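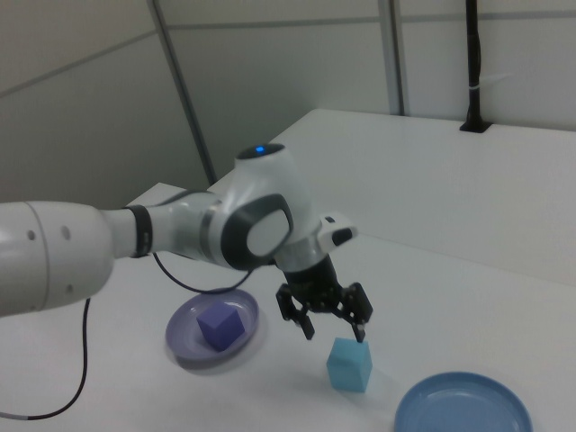 Organiser une visite interreligieuse dans un lieu de culte

La présente fiche s'adresse aux paroisses, associations cultuelles et établissements scolaires qui souhaitent accueillir un groupe d'une autre confession ou se rendre chez une communauté voisine. Elle remplace la version diffusée en juin par le Centre Hikthorpe pour le dialogue des religions.

Étape 1. Prendre contact avec la communauté d'accueil

La demande est adressée par écrit au responsable du lieu. Elle précise l'effectif du groupe, l'âge des participants, la durée souhaitée et l'objet de la visite. Il convient d'indiquer si le groupe désire assister à un office ou seulement découvrir l'édifice. Les grandes fêtes, le mois de ramadan, la Semaine sainte et les jours qui précèdent Kippour ne seront retenus qu'avec l'accord exprès de la communauté.

Étape 2. Désigner deux référents

Chaque partie nomme un référent. Celui du groupe visiteur transmet les consignes aux participants et recueille leurs questions à l'avance. Celui de la communauté d'accueil relit ces questions et choisit l'intervenant en conséquence. Un ministre du culte n'est pas toujours requis : un fidèle expérimenté peut conduire la visite.

Étape 3. Communiquer les usages du lieu

Une note d'une page est remise aux visiteurs au plus tard 4 jours avant la rencontre. Elle mentionne :
- la tenue attendue, y compris pour la tête et les épaules ;
- l'obligation éventuelle de se déchausser ;
- les espaces réservés à la prière ou interdits d'accès ;
- les règles relatives aux photographies et aux téléphones ;
- les aliments qui ne peuvent être introduits dans les locaux.

Aucun visiteur n'est tenu d'accomplir un geste rituel. Se lever lorsque l'assemblée se lève est une marque de courtoisie ; s'incliner, chanter ou communier relève d'une autre démarche, que l'intervenant rappellera en début de visite.

Étape 4. Conduire la rencontre

L'accueil se fait à l'entrée, avant tout passage dans la salle de prière. On présentera d'abord l'histoire de la communauté locale, puis les éléments de l'édifice, enfin les textes lus ou récités. Les comparaisons entre doctrines sont laissées aux participants. Pour les groupes de plus de 130 personnes, la visite est scindée.

Étape 5. Assurer le suivi

Un courrier de remerciement est envoyé par le groupe visiteur, avec une invitation en retour lorsque cela est possible. Les difficultés rencontrées sont signalées à Nadhirah Pangaribuan, chargée des relations entre communautés à l'antenne de Clirlow, qui tient également à disposition les modèles de lettre et de note d'usages.

Fiche mise à jour le 3 janvier 2022.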